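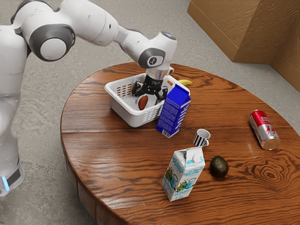

Rokura 桌面整理教学套装(课堂与社团版)

产品编号:467
适用对象:初中高年级、高中、中职及大学低年级的机器人课程与学生社团
供货内容:仿真软件授权、课程资料、学生手册、教师手册、赛题包
机械臂实机:需另购,见下文"仿真与实机"

产品介绍

很多学校想开机器人课,第一道坎往往是设备。一台机械臂摆在教室前面,全班轮流上去碰一下,一节课就过去了,后排的同学连夹爪怎么张开的都没看清楚。我们几年前给社团做辅导的时候,自己也吃过这个苦头,所以后来做 Rokura 时就定下一个想法:先让每个学生在电脑上有一台属于自己的机械臂,慢慢练,练错了也不心疼,等心里有数了,再去碰真的。

这套教学套装的主题是收拾桌子。听起来是很家常的事情,可是真要让机械臂来做,里面的学问足够一个社团忙上整整一个学期。牛奶盒是方的,站得稳,但是碰一下就会倒;杯子有把手,从哪一边下爪子要想清楚;牛油果圆滚滚的,夹得太靠边就会滑走;易拉罐躺在桌上会滚;香蕉是弯的,每个小组都会为了它争论半天。学生对这些东西太熟悉了,不需要老师先花时间解释零件名称,一上来就可以讨论"你会怎么拿它",这样的课堂气氛,我们很喜欢,相信您也会喜欢。

套装里有什么

Rokura 仿真环境,可在机房的普通教学电脑上运行。内含桌面、收纳篮以及一批日常物品模型,食品、饮料、餐具都有,大小和形状差别很大,可以自由摆放,也可以让软件随机打乱。

Closine 图形化编程模块。给还没有写过代码的同学准备,用积木块拼出移动、下降、张开、闭合这些动作。拼好之后可以切换到 Python 视图,看看同样的动作写成代码是什么样子,许多学生就是从这里开始自己动手改代码的。

学生手册一本,教师手册一本。教师手册里有每节课的时间安排、常见问题,还有我们在试教时记下来的一些课堂小插曲,读起来不枯燥。

赛题包一份,配有评分表,可以直接用于班内小比赛或者校内选拔。

课程安排

全套课程分为八个单元,每个单元 60 分钟,社团活动时间长的,可以把两个单元连在一起上。

第一单元:认识机械臂。底座、关节、法兰、夹爪,一个一个关节转过去,看末端会走到哪里。
第二单元:坐标与位置。让夹爪停在桌面上方的指定点,体会"差一点点"在机器人这里意味着什么。
第三单元:第一次抓取。从牛奶盒开始,先求稳,不求快。
第四单元:放进篮子里。篮子有边,下降的路线要避开篮沿,这是全课程撞得最热闹的一节,请老师做好心理准备。
第五单元:难抓的东西。圆的、弯的、很小的,每组自选一样,写下自己的办法。
第六单元:相机与识别。让程序自己找出物品在哪里,不再由学生手工填写坐标。
第七单元:安排顺序。先拿哪个,后拿哪个,前面的东西挡住后面的怎么办。
第八单元:小组挑战。桌面随机摆放,各组程序独立运行,按评分表计分。

学生在仿真里跑的每一次任务都会自动保存,课后可以回放,也可以导出数据做图表。每个学生账号可保存 1,000 次运行记录,做课题报告或者参加科创展示时,这些记录会派上大用场。我们见过有的小组把失败的回放一条条翻出来分类,最后写成了一份很像样的研究报告,看得我们自己都很感动。

Fliltadach 校园挑战赛

购买本套装的学校可以免费报名参加 Fliltadach 校园挑战赛的仿真组。比赛每年 7 月举行,线上提交程序,由统一的服务器运行和评分。初赛桌面的布局会提前公布,决赛的布局则在比赛开始时才公开,所以光靠背坐标是走不远的,识别和顺序安排那两个单元请一定不要跳过。

评分看三个方面:放进篮子的物品、碰倒的物品、用掉的时间。碰倒扣分比较重,这是有意这样设计的,我们希望同学们养成小心做事的习惯。每支队伍最多 8 人,可以跨年级组队,高年级带低年级的队伍历来表现都不错。

仿真与实机

如果学校已经有 Bainbridge 教学机械臂,学生在仿真里写好的程序可以通过随附的连接工具发送到实机上运行。第一次转换时,请把速度调到最低档,老师的手放在急停按钮旁边,先空跑一遍,再放上物品。仿真里的摩擦和重量与现实总有些出入,夹得太松或者太紧都很正常,教师手册最后一章专门讲怎样一点一点调过来。

暂时没有实机的学校也不必着急,八个单元都可以在仿真里完成,以后添置了设备,原来的课程和程序可以接着用。

常见问题

机房的电脑比较旧,能用吗?
可以先下载试用版跑一跑。画面不够流畅时,在设置里关掉阴影和反光,物理计算不受影响。

没有教过机器人的老师能上这门课吗?
能。试教的老师里有教数学的,有教信息技术的,还有一位是教美术的。教师手册是按照第一次接触的读者来写的,备课时跟着做一遍就好。

可以加自己的物品模型吗?
可以,第五单元之后的课程里就有一个选做任务,让学生把自己的文具盒建成模型放到桌上。模型文件的格式要求见学生手册附录。

学生能在家里使用吗?
班级授权包含家庭登录,学生用学校发放的账号登录即可,作业和运行记录会同步到老师的页面。

订购说明

授权按班级计算,有效期一学年,社团可以单独申请小组授权。学校采购请在订购表中注明班级数量、机房系统版本,以及是否需要实机连接工具。教师手册随货寄出纸质版,电子版在开通账号后即可下载。需要试教或者线上演示的学校,请在备注栏写上方便的时间段,我们会尽快与您联系。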